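Switching hay suppliers in the middle of winter

12 March 2024

We ran out of our own hay in January, which I had half expected after the wet summer. The first cut was fine but the second never got baled, so I had to buy in. I ended up with a load from Rasow, the farm on the far side of Somitz, and I have been meaning to write down how the change went.

The order was 200 small bales. They came to 3,856 kg over the weighbridge, a bit lighter per bale than what we make here. The hay is a late cut, fairly stalky, and smells clean. I had one bale tested and the sugar came back lower than ours, so that suits the two ponies who get fat on nothing.

I did the change over two weeks. For the first 7 days I mixed one part new to three parts old, then half and half until the old stack was gone. The older mare left the coarse stems at first and pulled out the soft bits. After a few days she ate the lot.
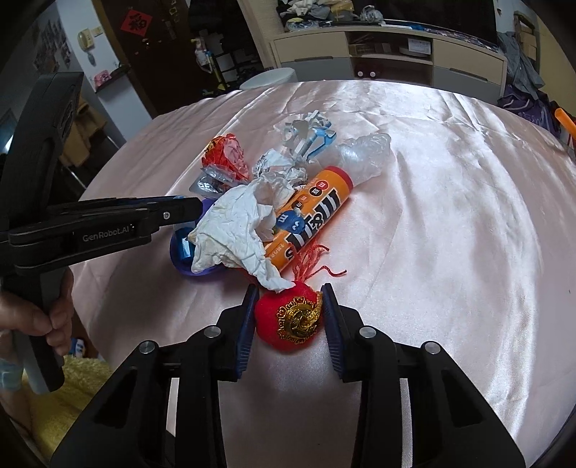
Can you switch hay all at once if you have run out?

You may have to, and most horses will cope, but try to buy in while you still have a week or so of the old stuff left. Watch the droppings and how much they drink, and ring the vet if one goes off its feed.

The gelding had loose droppings for three days and then settled. I kept his bucket feed exactly the same through all of it - soaked beet, a handful of chaff, salt - so that only one thing was changing at a time. I use the Nidside balancer and saw no need to touch that either.

The bill with delivery was 1,394, more than I wanted to pay. Collecting it ourselves would have been cheaper, but our trailer needs a new floor and I was not going to trust it with a full load.

We have 60 bales left. If the grass comes on as usual that should see us through, and I have already asked Rasow to put our name down for next winter.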